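Bedding and Knitwear, Back Bedroom
27/01/2025
By Oda Solheim

The back bedroom at Brolurthorpe is the last of the 3 bedrooms on our list. It holds a double bed and two sets of curtains, and it is where the spare bedding and winter knitwear get sorted each January. Notes on the kitchen linen are on a separate page, with thanks to Joar Lindqvist for the labels.

The quilt is a patchwork of red and white squares with thin green borders. Many of the white squares carry teddy bears. It is used as the top cover all winter and comes off in March.
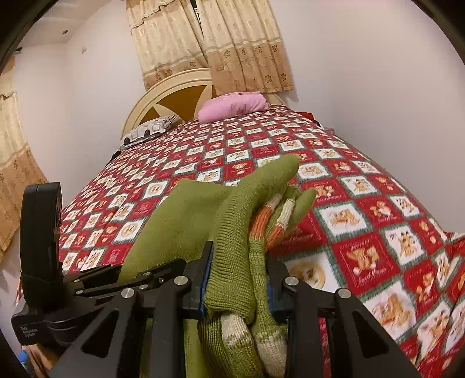 Wash settings for covers of this type are the same as last year. Use a cool cycle and a low spin, and give the machine nothing else to do in that load. Dry flat or over two parallel lines. A single line leaves a crease down the middle that takes a long time to work out. Loose border stitching is repaired before washing, with thread one shade darker than the fabric.

Curtains are taken down once a year. Valances are measured before they go in, and the figure is written on the header tape in pencil. Vandana Mathur keeps the record for the whole house under sheet 321.

Knitwear is checked on the bed, where a long-sleeved piece can be laid out at full width. Sleeves are opened out to the sides and the collar is set square before anything is measured. Textured bands should not be pulled to make them lie flat. Heavy sweaters are folded with the sleeves in and stored on a shelf. Hangers stretch the shoulders. Anything over 400 grams goes on the bottom shelf.

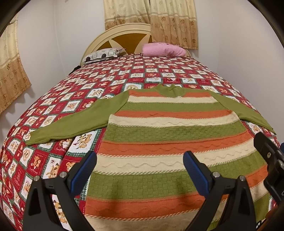 Striped sweater in olive green, burnt orange and cream, laid out on the quilt. The green bands are in a raised check texture.

Corrections to the storage list go to Tegan Henare.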